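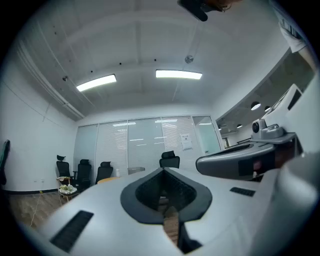 Perguntaram-nos se vale a pena fechar as persianas antes de arrumar a mesa, ou se isso pode ficar para o fim. Feche-as antes! A luz que entra pela divisória de vidro muda tudo, e quem escolhe o lugar das flores com as persianas abertas acaba quase sempre por as mudar outra vez.

4. Preparar a sala de reuniões

Esta secção aplica-se às salas com divisória de vidro, persianas horizontais brancas e painéis de luz no teto. Se a sua sala tem janelas para a rua, leia também a secção 6, sobre a exposição solar das plantas. Antes de começar, tenha à mão a folha de planta da sala, um pano seco, um pano húmido e o tabuleiro de rega Wallin.

4.1 Persianas e vidro

1. Limpe o vidro do lado da sala, de cima para baixo, com o pano húmido. Passe depois o pano seco.
2. Retire restos antigos de fita-cola. Os papéis que ainda estiverem em uso ficam onde estão: confirme com a receção antes de os tirar.
3. Desça as persianas uma a uma até ao fim.
4. Rode as lâminas até fecharem. Pare assim que sentir resistência no comando.
5. Afaste-se até ao lado oposto da sala e veja se as lâminas estão todas à mesma inclinação. É um pormenor pequeno e faz uma diferença enorme na fotografia da sala!

Nota: nas salas de Brurnumcombe, a divisória mede 415 cm e as persianas vêm em vários troços. Comece pelo troço mais afastado da porta, para não ficar preso atrás das cadeiras.

Cuidado: não puxe o cordão na diagonal. O mecanismo encrava e tem de ser desmontado por cima.

4.2 Luzes do teto

1. Acenda todos os painéis e espere um momento até a luz estabilizar.
2. Procure os reflexos no vidro. Um brilho suave é normal com as luzes acesas. Se um reflexo cair mesmo à altura dos olhos de quem está sentado, desloque a mesa um pouco e volte a olhar.
3. Verifique se o detetor de fumo e os aspersores estão desimpedidos. Nada se pendura neles, nem uma grinalda leve, nem um cartaz, nem «só por uma tarde».
4. Se algum painel piscar, anote o número da sala e avise a manutenção. Não suba à mesa para o verificar.

Cuidado: as plantas altas nunca ficam encostadas a condutas ou a saídas de ar. As folhas secam nas pontas e a terra perde água muito depressa.

4.3 A mesa e as plantas

Chegámos à parte mais divertida! Uma mesa de madeira em tom quente pede pouco: um vaso branco com folhas bem verdes já lhe dá vida, e uma flor clara por perto completa o conjunto. O kit Wodari traz peças para várias combinações, e vale mesmo a pena experimentar duas ou três antes de decidir (nós nunca acertamos à primeira).

1. Limpe o tampo com o pano húmido, no sentido do veio, e seque logo a seguir.
2. Ponha o vaso no sítio escolhido, deixando 26 cm livres até à borda da mesa.
3. Sente-se numa das cadeiras. Se as folhas lhe taparem a cara de quem vai estar à frente, afaste o vaso ou troque-o por um mais baixo.
4. Junte as flores. Um rosa pálido e um branco convivem muito bem com o verde e não cansam numa reunião comprida.
5. Rode o vaso devagar até encontrar o lado mais cheio – há sempre um – e deixe-o virado para a entrada.
6. Guarde as peças que sobraram na caixa do kit, com os caules para cima. 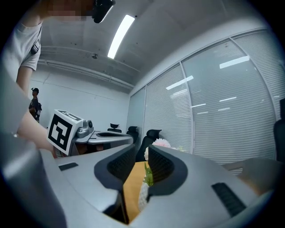
Figura 2 – Vaso branco com folhagem verde sobre a mesa de madeira; flores em rosa-pálido e branco.

Nota: se usar plantas naturais, regue-as no tabuleiro e só as leve para a mesa quando deixarem de pingar. Com plantas artificiais, basta sacudir o pó com um pincel macio, folha a folha, uma vez por mês. Em agosto, com as salas menos usadas, aproveite para lavar os vasos por fora.

Cuidado: não arraste vasos sobre a madeira. Levante-os sempre, mesmo os pequenos. A base de feltro Somov (referência 344) cola-se ao fundo do vaso e protege o tampo, mas tem de ser substituída quando apanha água.

4.4 Cadeiras, chão e pequenos objetos

1. Afaste as cadeiras da mesa e passe a mopa bem torcida no chão de madeira. Água a mais entra nas juntas.
2. Espere que o chão seque antes de voltar a pôr as cadeiras no lugar.
3. Arrume os cabos soltos junto à parede, fora da passagem.
4. Deixe na mesa o que vai ser usado na reunião seguinte. Malas e casacos ficam melhor num cabide ou numa cadeira livre do que ao lado das flores.
5. Dê uma volta completa à mesa. Se tiver de se desviar de alguma coisa, quem chegar a seguir também terá.

4.5 Verificação final

Com tudo pronto, saia da sala, feche a porta e volte a entrar como se fosse a primeira vez. Parece um truque de nada, mas é incrível o que se vê assim: a persiana que ficou um dedo acima das outras, a folha caída ao pé do vaso, o pano esquecido na cadeira.

Confirme:

– Persianas descidas e lâminas alinhadas.
– Luzes acesas, sem painéis a piscar.
– Detetor de fumo e aspersores livres.
– Tampo seco e vaso bem assente.
– Passagem desimpedida entre a porta e a mesa.

Se a sala ficar sem uso durante mais de 5 dias, leve as plantas naturais para um local com luz e deixe as persianas entreabertas. As artificiais podem ficar na mesa, tapadas com a capa do kit.

Para trocar a combinação de flores conforme a estação, siga para a secção 5, onde estão também as medidas dos vasos e a tabela de rega.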